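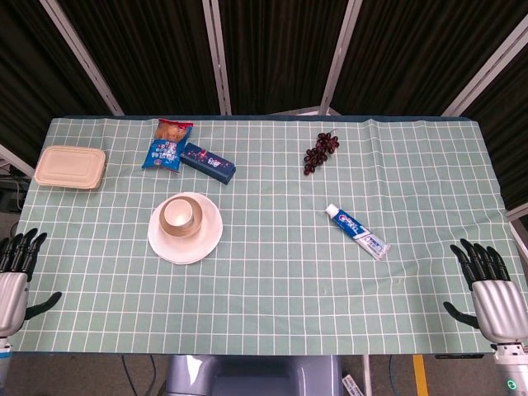
Chapter 4. What to Watch When You Watch a Robot

I have been to a lot of open days, and I have wasted a good half of them. You go in, somebody hands you a paper cup of coffee, a machine does something clever on a table, everybody claps, and on the train home you realize you couldn't explain a single thing you saw. So before we get to any math in this chapter (there is some, and it's friendly, I promise), I want to take you along on one visit that went better. It was the November open day at Jundus, in the long building behind the Pelletier rail yard, and I went with a notebook and a rule for myself: look at the table first and the robot second. The table had a pale mint-green cloth on it with a grid of thin white lines, and where the cloth had wrinkled, over on the right and along the far side, the lines went wavy. I wrote that down before I wrote a word about the two hands with their black fingers waiting at the near edge. It ended up being the most useful line in my notes, and you'll meet it again in Section 4.3.

Let me tell you how the day was set up. Visitors came through in groups, and each group got a talk in the hallway, a demonstration, and then as much time as we liked to pester the engineers. Our group was mostly schoolteachers, plus a couple who ran a bakery and wanted to know if anything in the building could box a pie. (Not yet, they were told, and they took it well.) The hallway talk covered the Grivex software that plans the motions and a second program, called Vata, that decides what the camera is looking at. I'd read about both ahead of time and still got lost somewhere in the middle, so if you find the names blurring together in this chapter, you're in good company. Keep it simple for now: Vata says what is there, Grivex says how to move.

Then we went in to see the table. What struck me was how ordinary the stuff on it was! I had expected blocks, or those shiny test cylinders you see in catalogs. What we got was the contents of somebody's kitchen counter after a long weekend: a lidded food container, a snack bag, a dark blue box, a plate with a short paper cup on it, a bunch of dark grapes, a tube of toothpaste. One of the teachers laughed out loud. I started sorting the things in my head by how much I would hate to program a grasp for them, and I'd like you to do the same before you read on. Go ahead, rank them. Use a pencil, because you'll want to change your answers by the end of the chapter.

My own list went like this. The box was easiest: flat faces, clear edges, and it stays a box when you squeeze it. The food container came next, though I worried about the lid. Toothpaste was in the middle, since a tube has a stiff end and a flat end and behaves differently depending on where you grab it. I put the cup near the top of the trouble pile, mainly on account of paper walls. Grapes I put at the very top. A bunch of grapes has no one shape at all, every grape can roll a little against its neighbors, and if you pick it up by the wrong part you may be left holding one grape and an apology.

I had the snack bag down as easy, and this is where I embarrassed myself in front of the bakery couple. I said so out loud, and the engineer running the demonstration very kindly asked me where the edge of the bag was. Well, it was right there! But a bag like that has a printed edge, a crimped edge and a puffed-up middle, and what a camera reports as its outline depends on the light. This one also had the dark box overlapping its lower corner. Two things touching each other can look like one thing, and a program that believes they are one thing will plan a grip for an object that doesn't exist. We'll call this the problem of separation, and Section 4.2 is all about it.

The demonstration itself was short, and I won't describe it blow by blow. What I want you to have is the tally on the handout, which the company was good enough to share with us. Over the season leading up to the open day they had logged 407 attempts on tabletop objects of this sort, and in 103 of them the hand had missed, slipped or let go early. My first reaction was that this sounded like a lot of failures. My second was that I had no idea what to compare it to. How hard were the objects? Were they in the same places each time? Did a gentle drop count the same as a crushed cup? A number like that is a fine place to start a conversation and a poor place to stop one, and a good share of this chapter is practice in asking the next question.

I asked plenty of them. I asked why the curtains behind the table were black, and was told that a plain dark background gives the camera less to get confused about. I asked about the cloth, and got a lovely ten-minute answer on how straight lines that stop being straight can tell you a surface isn't flat. I asked what happens when the lights in the room change, and got a sigh.

A few words on how to use this chapter. Section 4.1 covers seeing: what a camera on a robot gets, and what it has to guess. Section 4.2 is separation, Section 4.3 is surfaces, and Section 4.4 finally gets to fingers. The exercises need a table, a patterned cloth and things from your own kitchen, and you should set aside 60 minutes for the first one. Please do it with a partner. One of you plays Vata and may only describe, and the other plays Grivex, keeps both eyes shut, and may only reach. My students complain about this one every year and then won't stop when the hour is over.

Bring your ranked list to Section 4.1. We start with the cup.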